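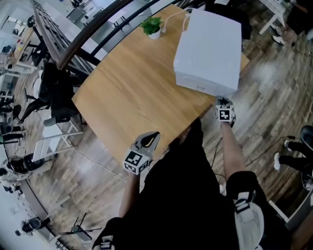 Soup swap is back

I've missed this so much! October means soup, and last year's swap left me with 11 tubs in the freezer and a real weakness for Lorraine Tindall's lentil and lemon. Same idea this time – make one big pot, portion it up, and trade on the porch at Engate. Please label your tubs with the date and anything people might be allergic to (I ate a mystery chowder last winter and still couldn't tell you what was in it). 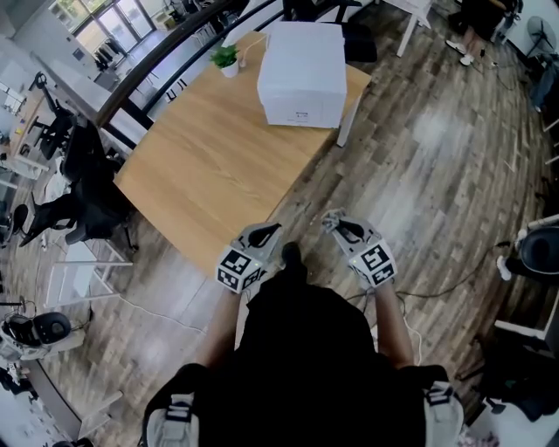

Recipes wanted

Send me yours by 30 September 2020 and I'll put them all in one booklet. Handwritten is fine, splatters and all. I'm short on anything without onions, and I'd love a good squash soup that isn't sweet – mine always tastes like pie filling.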